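3. Setting up the little drawer cabinet

I do this bit last, once the flowery sheet is on and pulled smooth (creases make the cabinet rock, I find!).

1. Stand the cabinet towards the back, with the three brown handles facing you.
2. Open each drawer fully, then push it home.
3. Pop the bottle with the pink cap on the right of the tray top.
4. Put the round blue container on the left, patterned side up.

Note: I leave a good gap between the two, so I'm not knocking one over to get at the other.

Caution: shut the drawers before you move it. I didn't once, and that was my toe.

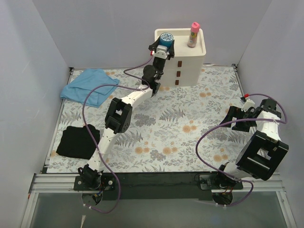
Malham Home Set-up Team
Drawer liners are in section 4. Stuck? Ask for Amra Ivanov on extension 108.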